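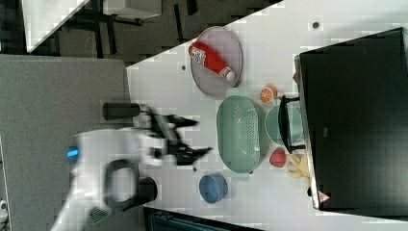
4. Fitting and adjusting the Lurkon safety helmet

The Lurkon helmet must be adjusted to the individual wearer before first use and checked again at the start of each shift. Set the helmet, harness and chin strap out on a clear, flat surface. The procedure takes around 2 minutes.

4.1 Fitting the harness

1. Turn the helmet shell upside down with the peak facing you.
2. Align the harness lugs with the slots inside the shell. The sweatband must be at the peak end.
3. Press each lug until it clicks.
4. Pull gently on each strap. If a lug comes free, refit it and repeat the check.

4.2 Adjusting the fit

1. Turn the rear wheel anticlockwise to open the headband fully.
2. Place the helmet level on the head.
3. Turn the wheel clockwise until the headband is firm but comfortable.
4. Fasten the chin strap and lean forward. The helmet must not move.

Note: A replacement harness may be ordered from Anlow under part number 574. The winter liner is part number 272.

CAUTION: Do not wear a cap or hood beneath the helmet. Only the winter liner is approved for use under the shell.

CAUTION: Do not apply paint, solvents or adhesive labels to the shell. A helmet that has received a heavy blow must be withdrawn from use, even where no damage is visible.

Record the date of first use on the label inside the shell.

Section revised Nov 27, 2019. Approved by Renato Sepúlveda, Product Safety, Anlow.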